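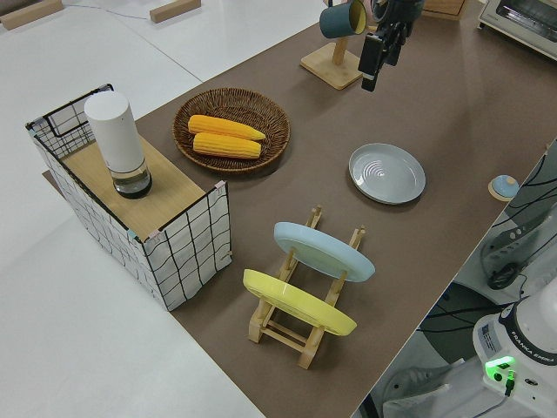

Figure 1. Kitchen layout on the brown work surface, with the arm base at lower right.

3. Workspace and setup

The build was done in the shared workshop at Dunbar, where our group had a bench from July. The aim was to have the arm pick up common kitchen items and put them back in set places. We named the control program Stetoton. It runs on one laptop and sends positions to the arm and the gripper.

The dish rack gave us the most trouble in planning. A plate standing at an angle has to be gripped by the rim, and our first grasp list only covered items lying flat. Innes Ogilvie rewrote the list on a Monday and added a separate approach for the rack. 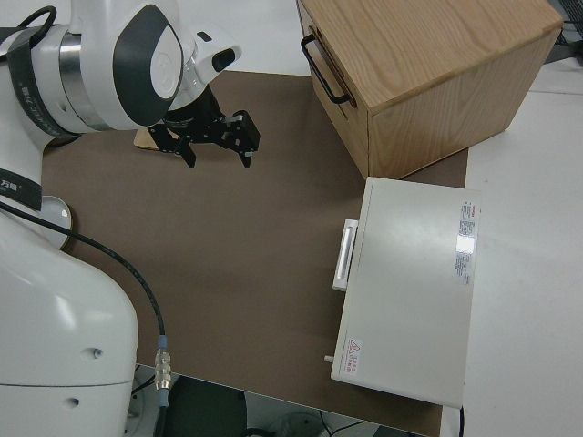
Each grasp was then tested at low speed for 30 runs before we moved on to the next one. Thin, flat items needed a lower approach height, so we stored that value per item. Full runs were limited to 50 per session. The log holds 2,522 entries and is included in Appendix B.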